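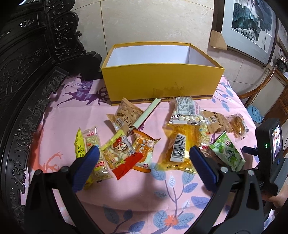

Snack packets, an open box and both fingertips spread wide, from the camera on the hand-held gripper.

Hindsight targets for packing clips: a walkthrough

Posted 27th September

If you have ever trained a policy on packing clips, you have probably met the hover. The arm comes down over the table, gets close to a pair of packets, and then hangs in the air between them. Sometimes it closes on nothing. Sometimes it drifts back and forth until the time limit saves everybody the trouble of watching.

The hover has a simple cause, and I love that the fix is simple too. People pack a box in whatever order they like. Put a dozen snacks on a table and one person goes for the nearest, another starts at the back, and both are doing the job right. A plain cloning model sees nearly the same view with two different moves attached to it and learns something close to the average. The average of two packets is the bit of tablecloth in between.

This page shows how to relabel clips you already have so that the model knows which item each move was for. We call the recipe Flurnlow in our group. You don't need new recordings for it, and you don't need anyone to say out loud what they are about to pick up. The clip already tells you, if you read it backward.

What you need before you start

Clips from a wrist-view camera on a hand-held gripper, with the finger opening logged for every video frame. Camera pose for every frame, from whatever tracker you trust. A point tracker or mask tracker that can run backward in time. A labeling tool where you can scrub and fix mistakes by hand; ours is Karnance, but anything with a timeline and a mask brush will do.

You also need clips where each item starts out in view at least once. It doesn't have to be fully visible. Packets lie on top of each other all the time, and a corner poking out is often enough.

Step 1. Cut the clips at the grasps

Plot the finger opening over time. You'll see long wide stretches, then a drop, then a flat part while an item is held, then a jump back up. Mark the start of each flat part as a grasp and the jump as a release.

Soft packets make this messier than it sounds. A puffy bag squeezes down slowly, so the drop has a long tail, and a thin wrapped stick lets the pads come almost together. Don't use one fixed opening value as your threshold. Look for where the speed of the fingers settles, then check that the opening stays put while the gripper itself moves. If the fingers close and open again on the spot, mark it as a missed grasp and keep it. You'll want those later!

The stretch from one release to the next grasp is the approach. That is the part we are going to relabel.

Step 2. Find the target at the moment of contact

Take the frame just before the fingers touch. With a wrist camera the pads sit in a fixed part of the view, so the item between them is easy to find: draw a line from pad to pad, sample a few points along it, and ask your mask model for whatever lies under them.

Check these masks by eye. I mean all of them, the first time you do this. Clear packets are the main trouble, because the model likes to grab the food inside and ignore the plastic, or to swallow the printed cloth underneath along with the packet. Our cloth has leaves and flowers all over it and the mask model was very fond of the leaves. In Karnance you can paint over a bad mask and it carries the fix along, but do it at this frame, before any tracking.

Step 3. Run the tracker backward

Start from the contact mask and track it back to the previous release. You now have a mask of the target for every frame of the approach, including frames where the person's gripper was still over the box and could have gone anywhere next.

The target will leave the view at times. Wrist cameras swing a lot, and when the gripper is over the box the far side of the table may be gone. For those frames, use the camera pose to project the last good position back into the view, and save it even if it lands outside the picture. Save a flag with it that says seen or projected. The model needs that flag. Leaving it out was my worst mistake in the whole project, and it cost me a week of thinking my poses were bad.

Step 4. Train two parts, not one

The first part picks a target. It takes the current view and gives a score to every place in it. Train it on all approach frames, with the tracked mask as the right answer. There will be several good answers in most views and only one marked, and that is fine, as long as this part puts out a map of scores and never a single averaged point.

The second part moves. It takes the view plus one chosen target point and puts out the next short run of gripper motion. Train it on the same frames, with a point drawn at random from inside the mask. Random points matter here – if you always feed it the center, the motion gets fussy when the first part hands it a corner.

At run time, pick the top place on the score map, lock it in, and hold it until the fingers close or the attempt times out. Please do lock it. I tried letting it choose again at every step and got the hover right back, with extra computing.

Step 5. Put the missed grasps to work

Remember the fingers that closed on nothing? For each one, track the item the person was plainly after (it's nearly always the one they get on the next try) and give that to the motion part as a target, but mask out the last stretch before the miss. You keep the good approach and throw away the bad finish. The retry that follows goes in as a normal clip.

Step 6. Treat the box as a target too

Once an item is held, the same trick works for placing. The contact frame becomes the release frame, and the target is the spot inside the box where the item ends up. Track that spot backward through the carry. It slides around more than a packet does, because the inside of a box is often plain and gives the tracker little to hold on to. Anchoring to the rim helps a lot.

Late in a clip the box has its own clutter, and that turns out useful. The score map learns to like gaps, and on a good day you can watch it favor standing a narrow packet up along a side. 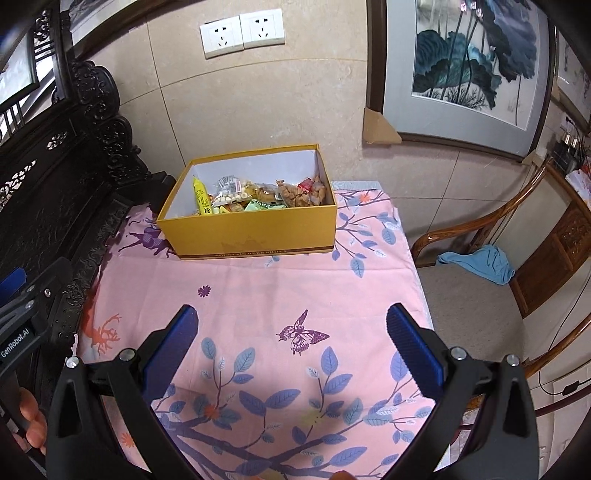

One reader of the April draft asked whether the picking part might simply learn the habits of whoever held the gripper, so that a right-handed packer's clips would give you a right-handed robot. It does, a little. Our score maps lean toward items near the open side of the box, and I think that comes straight from how people stood. If you care about it, weight the frames by where the target was on the table so that far corners count for more. I tried this once and the lean got smaller without hurting anything else I looked at.

The same reader wondered if mirroring the clips would do the job more cheaply. Mirroring is fine for the picking part. I would leave it off for the motion part unless your gripper and camera mount are truly symmetric, and mine aren't.

What we got

We relabeled 3,724 grasps this way and trained two models on the same clips, one plain and one with hindsight targets. The test was to fill a box from a spread of mixed snacks on a table that wasn't in the training clips. The plain model finished 3 boxes out of 9. The hindsight model finished 8 out of 9, and I watched every one of those runs grinning like a fool.

The one it lost was a clear packet lying flat under a shiny one. The score map picked the top packet, the fingers took hold of both, and the lower one dropped on the rim of the box. Plain bad luck, maybe, but it points at something the recipe doesn't handle: it has no idea that two things can be picked up together. Nine runs is also a small test. I'd trust the size of the gap more than either number.

We repeated the training on clips recorded at Gilham, with a different table and different snacks, and saw the hover go away there as well. We haven't run the full box test on that set yet.

Things that went wrong, in case they go wrong for you

The tracker jumps between twins. Two packets of the same product lie near each other, the gripper passes over, and the mask hops to the wrong one. Compare the projected position from the camera pose with the tracked one on every frame, and stop the track when they split.

Items get nudged. A packet pushed aside during an earlier grasp has moved, so any projected position from before the nudge is wrong. Only project back as far as the last time something touched it. If you can't tell, cut the label there and let the frame go unused.

Reflections on foil. Shiny packets change look completely as the camera comes in. Tracking in short hops and joining them up worked better for us than one long pass.

Time limits. Our first limit for the lock in Step 4 was too short, and the arm kept giving up on far items just as it got to them. Set it from the slowest approaches in your own clips.

Stubbs, our small script for the cutting in Step 1, writes its grasp marks as plain text, one line per grasp, so you can fix them in any editor before you load them into Karnance. Run it on a single clip first and look at the plot. If the flat parts look like flat parts, you're ready for the rest.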